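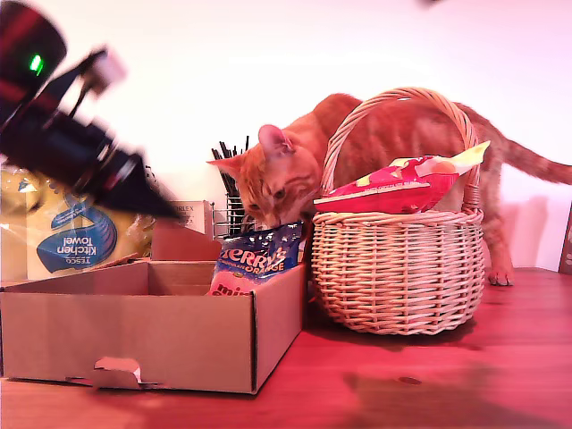 Home Forums Food & Snacks Care Packages & Gift Baskets Search Log in

Basket or box for mailing snacks?

Reading time: 3 min

shabnam_s
I'm putting together a snack package for my cousin, who started a nursing program in August and lives in a dorm with one shared kitchen. I have a round wicker basket with a tall handle and a plain cardboard box, and I keep moving the bags from one to the other. The basket looks better. The box would be a lot easier to mail. So far I have the Terry's Chocolate Orange minis, another bag of snacks, and a list of things still to buy. I also have an orange tabby who gets on the table and sniffs every bag I put down.

Has anyone mailed a basket with a handle and had it get there in one piece?

KRana
Box. I mailed a handled basket to my aunt once and the handle cracked on one side where it meets the rim. I had it inside a bigger carton with paper all around it. You also pay for the size of the carton, and most of what's under a tall handle is air.

noreen_c
I disagree with Kamran. I've sent baskets for years and lost one. You need a carton with at least 5 inches of clearance over the top of the handle, and the basket has to be full so the sides don't get pushed in. Stuff the belly with crumpled paper, then put the bags on top. Tie the handle down to nothing, leave it alone. People tape it and the tape pulls the cane up when it comes off.

KRana
5 inches over the handle makes a huge carton. What did that cost you?

noreen_c
16 dollars the last time, two states over. I thought that was fine for a birthday. I wouldn't do it every month.

facu_z
What's she going to do with a basket in a dorm room? When I lived in one I had a shelf and half a closet. I'd have thrown it out or put socks in it.

shabnam_s
She might put socks in it. She does like baskets, though. Her mother has them all over the house.

farah.n
On the cat: close up anything with a seal before you leave the table. Mine bit through a bag of Pimeretti crackers and I only found the holes after I'd taped the box shut. I had to cut it open and start over. Now I pack in the laundry room with the door closed.

Also, chocolate in August is a bad idea if she's anywhere warm. Our mail truck sits in the sun half the afternoon. It was over 90 here all last week.

shabnam_s
She's up north and it's cooler there, but I hadn't thought about the truck. I could hold the chocolate for a second package in the fall.

KRana
Or send it early in the week with a cold pack. I've done that with Meireles caramels and they were okay.

farah.n
Cold packs sweat. I wouldn't put one next to paper or a card.

KRana
Put it in a zip bag. Same as you'd do for a lunch.

facu_z
For the box, stand the bags upright along the sides and put anything flat in the middle. Chip bags are full of air so they work as padding. I can fit 6 bags in a shoebox that way. If you lay them down you get maybe half that and the bottom ones are crumbs.

noreen_c
He's right about standing them up. I'd still use the basket. Opening a brown box of chips feels like groceries.

shabnam_s
I asked her mother. They're driving up in a few weeks and have room in the back seat, so the basket can go with them and I'll mail the small box now. Crackers, tea and the Jonov noodles in the box. Chocolate goes in the basket later.

Noreen, do you wrap the whole basket in cellophane or leave it open?

noreen_c
Open if it's going by car. Lay a dish towel over the top and tuck it in under the rim. She can use the towel.

farah.n
Wrap it if the cat is still around it the night before!

Last updated: August, 4:40 p.m.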